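Unit 9 handout: Bedroom tidying, and what the advice is worth

Read before the May session. Bring one tidying rule you've been taught and be ready to defend it.

## 1. The "clear surface" rule

Most housekeeping courses start with the bed, and so does the Bevthorpe manual, which gives it four pages. The claim is that a clear bed makes the whole room look tidy. Maybe. The manual's evidence is a survey of 58 guests who were shown rooms with the bed made and rooms with it unmade. They preferred the made ones. I don't know who expected otherwise, and the survey never asked about the rest of the room. 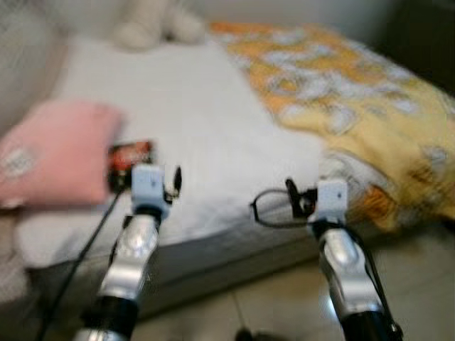 A bed is also the biggest flat surface in most bedrooms, so it works as a sorting table. Small things get put down there on their way to somewhere else. The manual calls this a bad habit. I'd call it a stage of the job, provided the job gets finished. What the manual should have asked is where the small things go next, and on that it has one sentence: "Return items to their home." Plenty of items don't have one.

Cords are the usual example. Janjua's checklist says to coil every cord and put it in a labeled pouch. Try that for a week with a charger you use every night and see how long the pouch lasts.

## 2. Chairs, side tables and the floor

Kesoven's short course teaches "floor first." Start low, they say, and work up. The older advice was the reverse, top to bottom, so that dust falls on a floor you haven't done yet. Both are stated with total confidence. For dusting I side with the older advice. For picking up, I have yet to see a fair test of either.
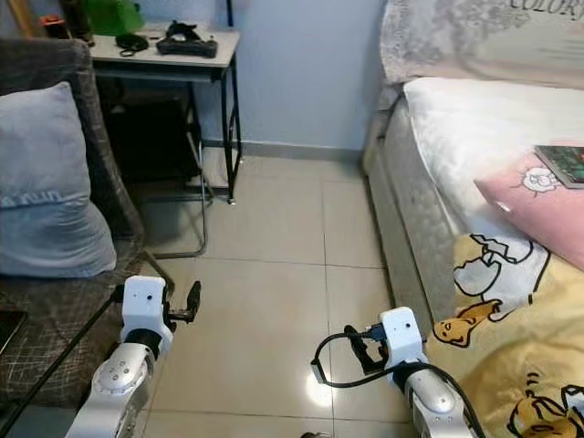 An armchair in a bedroom collects things, and so does a small table against the wall. Kesoven would have you remove one of them. That's a furniture decision dressed up as a tidying method, and it's no help to a person who likes to sit down. A cushion can stay on a chair. A folding chair can stay folded or go behind a door. Hard floors show clutter sooner than carpet does, but they sweep faster too.

## 3. Soft things and books

Jetlow sells a 50-page guide that sorts bedroom items into "rest" and "activity." Cushions and blankets are rest. Books are activity and should leave the room.

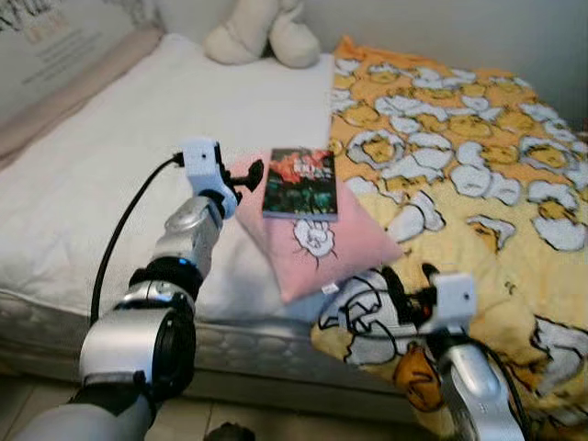
I can't take this one seriously. People read in bed. A paperback needs a spot within reach, and a shelf in the hallway isn't one. The guide also wants cushions lined up by size, with plain ones in front of printed ones, and gives no reason at all.

## For the session

- Write down your rule in one sentence.
- Say what would count as the rule failing.
- Try it in one real bedroom, and note what was back out of place the next morning.

Written part: 700 words, due at the start of class. Don't quote the Jetlow guide as a source unless you're arguing with it.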